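Talks > Dolcombe Evening Series > Speaker notes

Breakfast, or how I learned to stop skipping it
Notes for my talk, 38 minutes plus questions 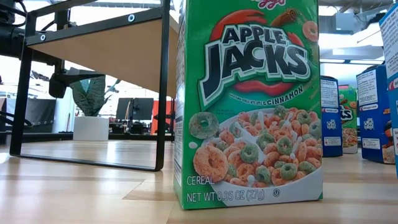 Waraporn Hemmin wrote back after reading my first draft that I was being far too hard on people who eat standing up, and that half her best mornings have happened at the kitchen counter with one shoe on. Fair enough! I've softened that part. Thank you, Waraporn.

OPENING (don't rush this, you always rush this)

Say hi, thank Dolcombe for having me back. Ask for hands: who ate something before 9 this morning? Who sat down for it? Wait for the hands to drop.

Then my own story. For years my breakfast was coffee in the car and then a muffin the size of my head at 11. I thought I was just a person who "isn't hungry in the morning." Well, I was eating dinner at 9:30 at night and picking at leftovers until bed, so of course I wasn't hungry.

PART ONE: WHAT WE ATE AS KIDS

Cereal, mostly. Talk about the little boxes, the ones you got on vacation or at Grandma's, and the fights over who got the sweet one (Apple Jacks in our house, and my brother always got up earlier than me). Ask the room for theirs. Let this run a bit, people love it. If it drags, move on to oatmeal.

My grandmother's oatmeal: salt, butter, no sugar. I hated it until I was thirty and now I make it every week all winter. Tell the burned pot story only if they're laughing already.

PART TWO: THE DECEMBER NOTEBOOK

Hold up the notebook. I wrote down every breakfast for the month of December, which was a silly month to pick, what with the cookies. Read three entries out loud:

- Cold pizza, over the sink, 7:10. Felt great. Starving by 10.
- Two eggs and toast, at the table, radio on. Forgot about food till lunch.
- "Nothing, late." Underlined twice. Snapped at Stelios over a stapler.

(Stelios Antoniadis knows I tell this one. He says it was a hole punch.)

Be clear here that I'm a home cook with a notebook. This is one person's month and I'm not handing out medical advice. Anybody with a health question should take it to their doctor.

PART THREE: STUFF THAT HELPED

Set the table the night before. Bowl, spoon, mug. Takes me no time and I feel weirdly looked after in the morning, like a guest in my own house.

Eat dinner earlier. I know, I know. Even half an hour made a difference for me.

Keep six breakfasts you can make half asleep. Mine are on the handout. The bean one looks boring, please try it anyway (Mohandas Amin's recipe, he uses more chili than I wrote down).

Skip the rule about what counts as breakfast food. Soup counts. Rice and a fried egg counts. Sip water here.

QUESTIONS I USUALLY GET

Kids who won't eat: I let mine pick between two things and stayed out of it.
Night shift: no idea, ask the room, somebody always works nights.
Smoothies: fine! I just hate washing the blender.

Handouts are in the blue folder. Leave the extras with Shirley Treloar at the door, and get the extension cord back this time.

Related talks
Soup for One, Abimbola Briggs
The Case for Leftovers
Packing a Lunch You'll Want to Eat
Bread Without a Mixer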